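Dirnero grippers, showroom set: data card and fault notes

I put this card together on 12th July, after I finally worked out why our left/right pose tracks kept jumping. If you downloaded the set before that, please read on before you train anything!

The set has 138 episodes, all recorded with a pair of hand-held grippers in the same showroom. Of those, 40 carry the fault and are listed in bad_pose.txt. I haven't deleted them – some of you might want them for testing recovery code.

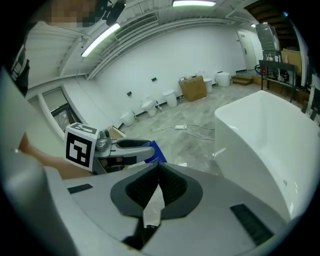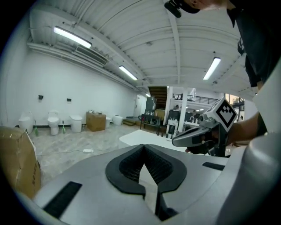 Marker cube on the other gripper, in both views.

The fault is a pose swap in Dadex, the tracker we run after recording. When it loses a cube for more than 4 samples it grabs the next decent match and carries on as if all is well, so the gripper teleports (the worst jump I measured was 784 mm, which would be a nasty thing to replay on a real arm). My first guess was the background, with that row of white toilets along a plain white wall giving the tracker so little to hold on to, but masking the wall changed nothing. The real culprit was a stale marker size in my config file. Yes, mine. Sorry.

What to do: pull the new config, rerun Dadex, and throw out any old pose cache. Please don't send the old tracks to hardware, even at low speed. I did that once and hit the e-stop with my elbow.

Still open: short dropouts when a hand covers the cube. I'm hoping to get to those in October.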